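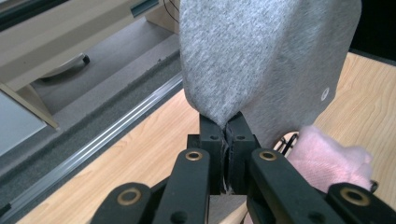

Handgreifer für Stoff: glatte Backen oder lieber was Weiches?

Hallo zusammen, ich vergleiche gerade zwei Sätze Fingerbacken für unseren handgeführten Parallelgreifer und komme nicht weiter. Satz eins sind die schwarzen Blöcke, die dabei waren, Satz zwei hat eine Silikonauflage von Plokeck. Testobjekte sind Shirts und Pullis, grauer Strick vor allem, dazu ein bisschen Flauschiges. Mit den Blöcken kriege ich den Stoff prima zu fassen, aber sobald ich ziehe, rutscht er mir langsam raus — und ein paar lose Fäden bleiben auch gern mal zwischen den Backen hängen. Mit Silikon hält es super, dafür klebt der Stoff beim Öffnen und die Falte ist wieder hin. Was nehmt ihr? Und messt ihr die Schließkraft irgendwie oder macht ihr das nach Gefühl?
Wulan Tambunan, 18.10.2019

2 Antworten

Kieran Heffernan:
Silikon, ganz klar. Hab nie was anderes benutzt.

Hatice Başaran:
Hi Wulan, das Kleben kenne ich! Bei mir war die Auflage viel zu dick. Ich hab dann nur einen schmalen Streifen vorne an die Spitze geklebt und den Rest blank gelassen, seitdem geht der Stoff beim Öffnen meistens von allein ab (Fleece zickt immer noch). Talkum ging auch, hält aber keine 54 Griffe durch, dann darfst du wieder pudern.

Zur Kraft: Ich hänge eine Federwaage an den Stoff und ziehe, bis er rutscht. Blank kam ich bei Jersey auf nearly nix, mit Streifen auf fast 900 Gramm. Nimm immer dasselbe Shirt und greif immer an derselben Stelle, am Saum kommt was völlig anderes raus als in der Mitte. Und schau mal nach dem Spiel in den Gelenken! Wenn die Arme in den Drehpunkten wackeln, stehen die Backen unter Last nicht mehr parallel, dann klemmst du nur noch mit einer Kante. Da hilft dir auch die beste Auflage nichts.

Wulan Tambunan:
Danke, das mit dem Streifen probier ich gleich aus. Spiel haben die Arme tatsächlich, links mehr als rechts — melde mich, wenn ich die Federwaage gefunden habe.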